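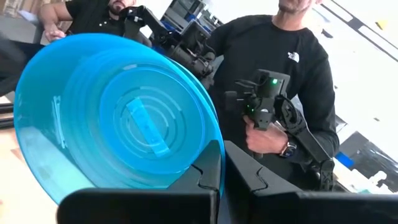
Can I grow potatoes in a bucket, and how do I sort out the drainage? I've just moved into a flat in Hiltville with a balcony barely wide enough for a chair, and I am so excited to finally have somewhere outdoors! I've got a big round bucket, the see-through blue sort, with moulded rings on the base inside and a lighter strip running across the middle. Do I drill through the rings, or keep to the flat bits between? And does it matter that light comes through the sides? It holds 40 litres, and I have 2 seed potatoes sprouting on the windowsill already (a bit late in the year, I know, it's July).

Abimbola Effiong

Yes, go for it! I grow mine in buckets every summer and tipping them out at the end is the best fun you can have with a plant. Drill the flat bits. The bit of the drill skates about on a raised ring and that's how you get a crack. Put a scrap of wood underneath, go slowly, and stick some masking tape where each hole is going. I do 14 holes in one that size, mostly near the outer edge, and I stay clear of any strip across the middle in case it's there to stiffen the base.

The light does matter. Potatoes that see daylight go green and you mustn't eat those. Wrap the outside in an old compost bag turned black side out, or stand the whole bucket inside a darker one (with holes in that too, please -- I forgot once and made soup). A couple of bricks underneath lets the water get away.

For potatoes planted now you'll want to bring them in or fleece them when the nights turn cold. Start with a hand's depth of compost, set them on top, cover, and keep adding more as the leaves come up. Water more than you think!

Nwosu_allotment

I just bought a proper pot lol. Buckets go brittle in the sun after a year or two.

barko297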